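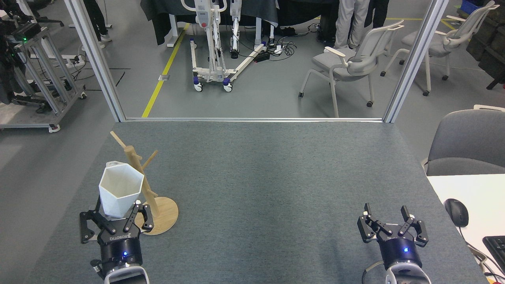 Malathi Krishnan thinks you should skip the mug tree altogether and put hooks under the shelf. I have read her reply twice and I see the point, but I rent and I can't drill into anything, so I would like to hear from people who use a tree every day.

My situation is this. I have a wooden mug tree with a round base and angled pegs. My everyday cups are white plastic with flat angular sides and a wide six-sided mouth. They weigh next to nothing. When I hang one it swings around until a corner rests against the post, and if I bump the counter it slides off. Round mugs behave fine on the same tree. Is there a trick to this, or are faceted cups just wrong for pegs? I also have a few heavy stoneware mugs that I would like to keep on there, and I worry about the whole thing going over.

Posted by cornerkettle
1,075 views

Malathi Krishnan
Monday

I still say hooks, but there are adhesive ones if you rent. Get the kind rated for more than your heaviest mug and let them set overnight before you hang anything.

If you are keeping the tree, put the heavy mugs on the lowest pegs and the plastic cups up top. Load opposite sides as you go. If you fill one side first, the base lifts when you take a mug off the other. I had a Pikis tree that did this constantly until I changed the order.

For the sliding, look at the angle of the pegs. A peg that points well upward will hold a light cup by itself. A peg that is close to level won't, and no amount of careful hanging changes that. You can wrap a small rubber band around the peg a little way in from the tip. The handle sits behind it and stays there. Use a clear one if the look bothers you.

pantry_dale

dont hang plastic cups, stack them. thats what they are for

Tamsin R.

The rubber band works. I used the silicone rings that come on Cudstead jar lids and they have lasted longer than regular bands, which dry out and snap.

Two other things. Flat-sided cups hang better with the mouth facing out from the post. With the mouth facing in, the rim corner hits the wood and pushes the cup toward the end of the peg. Turn it around and see if it settles.

For the tipping, stick felt or thin cork to the bottom of the base so it doesn't skate on a smooth counter. Mine is 20 cents' worth of felt from the craft store. If it still feels light, you can glue a flat steel disc under there first and put the felt over it. Check that the post is tight in the base too. Mine had worked loose and I blamed the mugs for months. A drop of wood glue and a night standing upright fixed it.

Let the cups dry on a rack before they go on the tree. Water runs down the pegs into the joint and that is how they get loose.

cornerkettle

Turned the cups around and added bands to the top pegs. The post does wiggle a little, so I will glue it this weekend. Thanks.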